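Shared Kitchen Storage in Breltside Hall
Project report, Introduction to Housing Studies
Sorcha Kinsella, Hafiz Pattinasarany and Su-chen Hsu

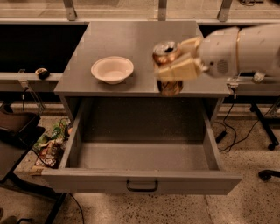
Breltside Hall has 16 rooms on each floor and one kitchen per floor. Residents told us that the main source of arguments was food and dishes left out overnight. Our project looked at how the storage is divided and whether a change in the rules would help.

We interviewed 19 residents in February. Each interview took up to half an hour and followed the same list of questions. Carys Foulkes from the housing office gave us the floor plans and the current kitchen rules.

Most residents knew they had a shelf but could not say which one. The labels put up at move-in had been removed when the shelves were painted. People then used whatever space was free, and anyone who came back late left things on the counter. Residents on floor 3 had made their own labels and reported fewer problems.

We also asked about cans and bottles. The recycling bins are on the ground floor, next to the laundry. Several residents said they let empties pile up and took them down once a week. Two said they did not know where the bins were.

We recommend new shelf labels with room numbers, a small recycling bin in each kitchen, and a copy of the rules inside one cabinet door.

Our sample was small and floor 2 was underrepresented. Ieuan Watkins helped us check the interview notes before we sorted the answers. The question list is in Appendix A.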